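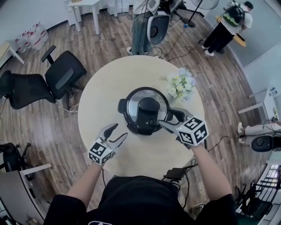
카드 무늬 문자

카드 무늬 문자는 트럼프 카드의 네 가지 무늬인 스페이드, 하트, 다이아몬드, 클럽을 나타내는 문자이다. 유니코드에서는 여러 가지 기호(Miscellaneous Symbols) 블록의 U+2660부터 U+2667까지 여덟 자리에 배정되어 있다. 같은 무늬마다 속을 채운 꼴과 비운 꼴이 하나씩 있다.

문자 목록

♠ U+2660 검은 스페이드
♡ U+2661 흰 하트
♢ U+2662 흰 다이아몬드
♣ U+2663 검은 클럽
♤ U+2664 흰 스페이드
♥ U+2665 검은 하트
♦ U+2666 검은 다이아몬드
♧ U+2667 흰 클럽

이름의 '검은'과 '흰'은 색이 아니라 속이 채워져 있는지를 가리킨다. 따라서 검은 하트가 빨간색으로 표시되어도 표준에 어긋나지 않는다.

역사

IBM PC의 코드 페이지 437은 03부터 06까지의 제어 문자 자리에 하트, 다이아몬드, 클럽, 스페이드를 차례로 그려 넣었다. 이 기호들은 문자 화면용 카드놀이 프로그램에 쓰였다. HTML 4에서는 속을 채운 네 문자에 &spades; &clubs; &hearts; &diams;라는 이름이 붙었다.
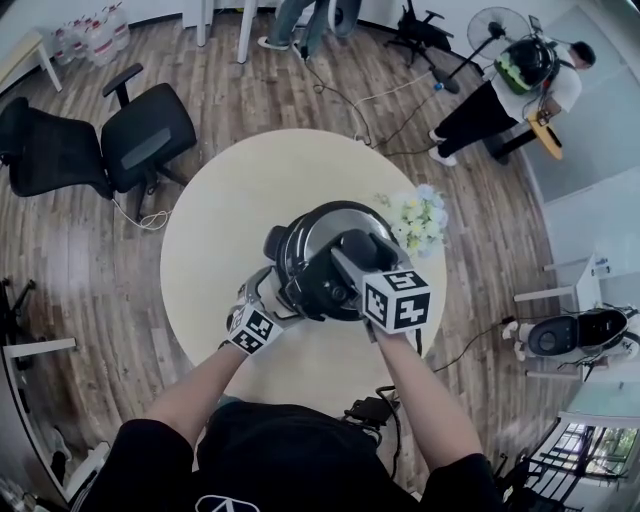
둥근 탁자 위의 압력솥과 조화 다발

이모지 표시

여덟 문자 가운데 이모지로도 쓰이는 것은 속을 채운 네 개이다. 뒤에 U+FE0F를 붙이면 이모지 모양, U+FE0E를 붙이면 글자 모양을 요청하게 된다. 선택자가 없으면 기본값은 글자 모양이지만 일부 메신저는 이를 따르지 않는다. 빨간 하트 이모지 ❤️는 U+2764를 쓰는 별개의 문자이다.

글꼴 디자인 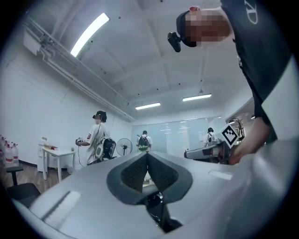
스페이드와 하트는 한 윤곽을 위아래로 뒤집어 함께 설계하는 경우가 많다. 두 무늬를 가르는 요소는 방향과 아래쪽 자루이며, 자루가 가늘면 작은 크기에서 구별이 어려워진다. 사진 속 밝은 회색 기구 가운데의 짙은 회색 홈도 뒤집힌 하트나 스페이드를 닮은 윤곽이다. 디자이너 아네 스캔런(Áine Scanlon)의 글꼴 Jikska는 2018년 5월 23일 판에서 스페이드의 자루를 넓혔다. 이 판의 글리프는 모두 3976개이고, 한 칸은 1000단위이다. 글꼴 Vasitz는 자루를 삼각형으로 처리하고 폭을 400단위로 맞추었다.

같이 보기

이형 선택자
코드 페이지 437
플레잉 카드 블록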